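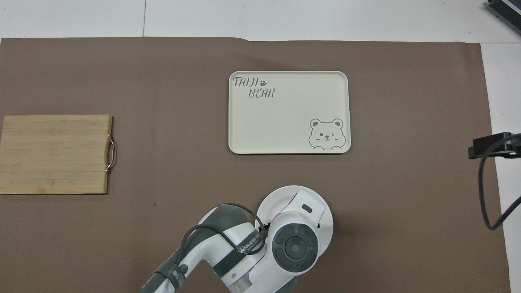

Bamboo board, made from strips glued together.

Bamboo: The Giant Grass

Have you ever mown the lawn, or watched somebody else do it? Then you already know a cousin of one of the most amazing plants in the world. Bamboo looks like a tree and it can grow as tall as a tree, but it belongs to the grass family, along with wheat, rice, sugar cane and the grass on your school oval!

The tall bamboo in the Komthorpe gardens is 15 metres high. If you stand underneath on a windy day you can hear the stems knocking and creaking against each other, and it is a wonderful spooky sound.

What makes it a grass?

Have a close look at a bamboo stem. Scientists call it a culm (say it like "kulm"). It has rings around it, a bit like the joints in your fingers, and these rings are called nodes. Between the nodes most bamboo is hollow, like a straw with walls across it. Lots of ordinary grasses are made the same way — pick a long stalk of wild grass, run your fingers along it and you will feel the little bumps.

A tree gets fatter every year by adding new wood on the outside. Bamboo can't do that. A new shoot pokes out of the ground already as thick as it will ever be, and then it stretches up, section by section, like a telescope being pulled open. After that it spends a few years getting harder and stronger inside.

How fast does it grow?

Super fast! Some giant kinds can grow most of a metre in one day if it is warm and rainy enough. The bamboo in your neighbourhood is probably slower than that, but you can still catch it in the act. Sugeng Halim tied a ribbon to a stick beside a new shoot and measured it every morning before breakfast. In two days the shoot grew 37 centimetres. Try doing that with your own legs!

Where does all that energy come from? Look down. Under the soil bamboo has thick underground stems called rhizomes (say "RYE-zomes"), and they store food made by the older leaves. When a new shoot is ready, the whole plant helps to feed it.

Runners and clumpers

Gardeners sort bamboo into two groups. Clumping bamboo stays close to home and makes a tidy bunch that gets slowly wider. Running bamboo sends its rhizomes racing off sideways, and new shoots can pop up a long way from where it was planted, even on the other side of the fence. If your family wants to plant some, ask the nursery which sort it is first.

From stem to kitchen

People have been using bamboo for thousands of years. It has been turned into houses, bridges, flutes, fishing rods, baskets, hats and chopsticks. In some places builders climb bamboo scaffolding to work on very tall buildings.

But how do you make something flat out of a round, hollow stem? First the stem is split into long strips. The curved outside and the soft inside are shaved away so that each strip has straight sides. The strips are dried, brushed with glue and squeezed together in a big press. When the glue has set you have a flat, solid piece that can be sanded smooth and made into chopping boards, floors and even skateboards.

Bamboo can be made into paper too. The stems are chopped up and cooked until they turn into a mush of tiny fibres, called pulp. The pulp is spread out thin, pressed and dried. Most of the paper you use comes from trees, but the steps are much the same.
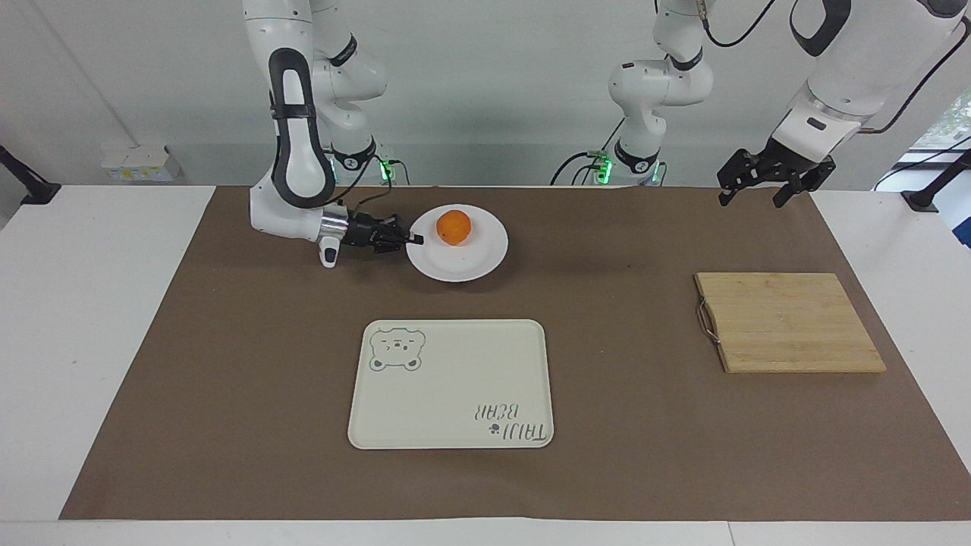

Nabila Wuisan wanted to know whether people can eat bamboo as well, or if it is only for pandas. Great question! People do eat the young shoots, and they are crunchy and lovely in soups and stir-fries. They have to be prepared and cooked properly first, though, as many kinds are poisonous when raw, so never nibble one in the garden.

And pandas? They can munch through more than 12 kilograms of bamboo in a day. They eat the leaves, the stems and the shoots, and they have an extra-long wrist bone that works a bit like a thumb for holding on.

Words to remember

Culm: the stem of a bamboo plant
Node: a ring or joint on the stem
Rhizome: a stem that grows underground
Pulp: wet, mushy plant fibres used to make paper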